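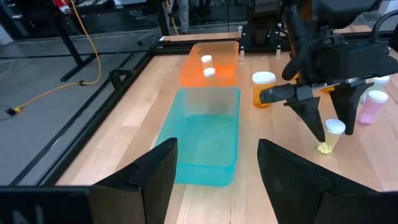
Sorting Bins and Bottles: Frequently Asked Questions

Nosar bins are small open-top bins for sorting pill bottles, vials and other little containers on a table or a shelf. These are the questions our customer desk gets most often. If yours isn't answered, use the contact form at the bottom of any product page.

BINS

What colors do the bins come in?

Teal, orange, clear and smoke. All four are translucent, so a bottle can be seen through the wall, though a label usually can't be read that way. Teal looks darker or lighter depending on the light and the angle you see it from. The plastic is the same throughout.

Can I mix colors in one order?

Yes. Singles can be mixed any way you like. The case of 20 is packed in one color only.

Which color should I use for what?

There is no rule. Many households use one color per person, or one color for morning and one for evening. Others keep the bottles in use in an orange bin and leave a teal one empty beside it, then move each bottle across once the dose has been taken. If more than one person handles the bottles, write the system down and tape it inside a cabinet door.

Do the bins have lids?

No. The Nosar bin is open at the top. If you need something that closes, the Kaplan box has a hinged lid and a latch. It costs more and it does not nest.

Do they stack?

Empty bins nest inside each other. Full bins should not be stacked, as the upper one will rest on the bottle caps and tip.

Will they scratch a wooden table?

The bottom is flat and smooth and won't mark a finished surface in normal use. Grit caught underneath can. Wipe the table and the bottom of the bin before sliding it. On soft or oiled wood, use the Prirwood mat or a folded dish towel.

Are the bins childproof?

No. An open bin gives no protection at all. Medicine has to be stored up, away and out of sight of children and pets, whatever it is sitting in. Do not leave a filled bin on a table when you go out of the room.

BOTTLES AND VIALS

What size bottles fit?

Small pharmacy bottles stand upright with room to spare. Large amber bottles with a wide screw cap fit too, but they take up a lot of the floor of the bin, and you may prefer to stand them next to it. Tall bottles can make a bin top-heavy if they are all at one end.

My small vials keep falling over. What can I do?

Small vials are light and tip easily when they have only a few pieces left in them. Stand them in a corner of the bin with larger bottles against them. The Jaketti divider (item 379) also works. It drops in and splits the bin into 5 narrow slots. It fits the current Nosar bin but not the older square-cornered one.

Can I take pills out of the pharmacy bottle and put them in a clear vial?

Ask your pharmacist first. Some medicines need to be kept away from light or moisture, and amber bottles are used partly for that reason. If you are told it's fine, label the vial with the name, the strength and the expiration date before anything goes in it. An unlabeled vial should go back to the pharmacy with your other unwanted medicine.

Is it safe to go by the color of the bottle or the cap?

No. White caps in particular are used on all kinds of bottles, including vitamins and supplements. Read the label every time.

How do I sort a whole drawer of bottles?

Clear a table and put out at least two bins, one for bottles you are keeping and one for bottles that are expired or no longer needed. Take everything out of the drawer before you start. Pick up one bottle at a time, read the label and the date, and put it in a bin. If you can't decide, set it to one side on the table and go on to the next. Finish in one session if possible - a half-sorted table is easy to mix up again.

What do I do with expired bottles?

Many pharmacies take back old medicine, and some towns run a collection in October. Check with yours. Remove or black out the personal details on the label before an empty bottle goes in the recycling.

CLEANING

Can the bins go in the dishwasher?

Top rack only, with the heated dry turned off. Hand washing with dish soap keeps the plastic clearer over time. Let the bin dry fully before putting bottles back, paying attention to the underside of the rolled rim, where water collects.

The wall of my bin has turned cloudy. Can it be fixed?

Cloudiness is usually mineral film. Soak the bin in one part white vinegar to three parts warm water, then rinse. If it is still cloudy afterward, the surface is worn and won't come back. This doesn't affect how the bin works.

How do I get label glue off?

Rub it with cooking oil, wait a few minutes and wash with soap. Avoid acetone, which damages the plastic.

ORDERS

Do you sell the bottles too?

We sell empty clear vials with white lids, in bags of 20 and cartons of 1000. We don't sell amber pharmacy bottles, and we don't sell medicine or supplements of any kind.

Can I return a bin I have used?

Unused bins can be returned for a full refund. Used bins can be returned only if they arrived cracked or warped. Send us a picture of the damage and keep the bin until you hear from us.

Are replacement dividers sold separately?

Yes, singly. Order item 379 and choose the slot layout at checkout.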